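Small Parts and Where to Keep Them
Posted by Gisela Lucero, 25 June 2019

In my kitchen there was a drawer that did not open fully for many years. Inside were screws, curtain hooks, keys to unknown locks, half of a hinge, batteries, and a tube of glue that had become stone. When I moved to a smaller apartment I promised myself to make order in it, and this page is what I learned, plus advice that readers sent me in May.

Start with a flat surface and good light. A white table or a white sheet is best, as dark screws are easy to see on it. Empty everything at one time. If you take out only the top layer you will put it back the same evening, I know this from myself.

Sort by what the thing does in the house. My first try was by size, and it was a mistake. I had long screws together with pencils. Now I have one tray for hanging pictures, one for the bathroom, one for electrical things, and one for the doors and locks. The tray for the middle of the table is for what I cannot name yet. 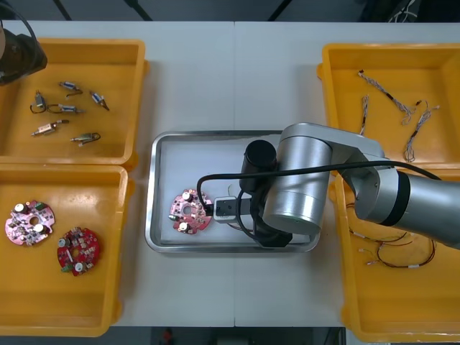 Things without a name get 2 weeks. I write the date on a piece of tape. After this time, if I did not find what they belong to, I ask my neighbor Kevin Salazar, who repairs everything on our floor, and then I let them go.

Shallow is better than deep. In a deep box the small washers travel to the bottom and you must turn all of it over to find them. I like trays not higher than 65 mm, so the fingers reach the floor easily. Baking pans that lost their coating are very good for this and cost nothing. Muffin pans also, but choose one with large cups, or you will not get the last screw out.

Washing old bins. Plastic bins from the workshop or from the market are often sticky. Use warm water, dish soap and a soft brush, and go along the ridges and under the rim, where the old oil stays. Do not use the green side of the sponge on shiny plastic. It makes it dull and afterward the dirt holds even better. For glue from labels, rub a little cooking oil, leave it while you drink your coffee, and wash again. Let the bin dry upside down before you put metal inside.

Against rust. Urszula Piątek wrote to me that she keeps a piece of school chalk in each box of nails and changes it every spring. I tried it in the balcony cabinet and I am satisfied. Rice I do not recommend, it makes dust and it can bring insects.

Parts with wires. Do not wrap the wire tightly around the part. Make a loose loop and close it with a paper strip or a bread tie. If two parts are lying together, their wires will find each other, so give them some distance or put each in its own small bag. 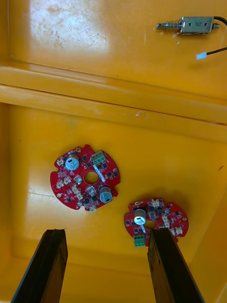
A small push-pull solenoid lock in a yellow bin.

Labels. I write on masking tape with a pencil. Marker looks nicer but on my shelf by the window it became pale after one summer. Illia Hutsuliak asked if a label machine is worth the money. For one drawer, no. For a garage, maybe yes.

Magnets. A magnet inside a sock is the fastest way to collect spilled nails. Turn the sock inside out over the bin and they fall down by themselves. Keep it away from bank cards.

Next time I will write about the cabinet under the sink. If you have a good way to hang spray bottles there, please send it to me.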